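Ticket 584 – Marble table top, dull marks and possible crack
Status: Awaiting reply from customer
Opened: 24 Aug 2022
Product: Madero dining table, marble top

Customer wrote:

Hello, and thank you for the lovely table, which we have had since January and have enjoyed very much. I'm writing because I've noticed two things and I'm not sure whether either is worth fussing over. The first is that the top looks dull in places when the light comes in low, as though something has dried on it. I have been wiping it after meals with a kitchen spray, the lemon sort. The second is a line on the left that breaks up into several finer ones, and my sister is convinced it is a crack. I can't feel it with a fingernail, but now she's said it I can't stop looking at it! I did buy the Zemum stone soap when we ordered but it is still in the cupboard with the seal on. Should I be using that?

Reply from Oltow Home Care:

Hello, and thank you for such a clear message – it makes our job a good deal easier. I'll take the dullness first. Lemon sprays are acidic and marble doesn't get on with them, so please put that one away for the worktops or the bin lid. Mix 30 ml of the Zemum soap into a bowl of warm water, wipe the whole top with a soft cloth, go over it again with plain water and dry it with a clean towel. Leave it 40 minutes before you judge it. If the marks were only residue they should lift. If they stay, it may be light etching, and we can talk about polishing.

As for the line, veins in this stone often split and wander like that, and your fingernail test is a very good sign. Could you send us a picture from above, taken near the window?

Customer added a photo: 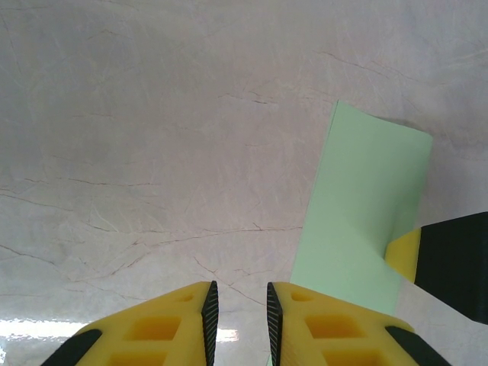
Attachment 1: table top, veining and glare on the left

Reply from Oltow Home Care:

Thank you, that's a great help. I can see the line starting at the left and fanning out into the finer ones towards the middle, and there's a darker, jagged one over on the upper right as well. Both look to me like veining, though I can't rule out a crack from a photo, so do tell us if you ever feel an edge there. I can also see lots of faint pale lines all over. I've passed those to Sembiring, who do our stone work, to ask whether they are in the marble or on the surface. Do try the soap wash in the meantime and let us know how you get on.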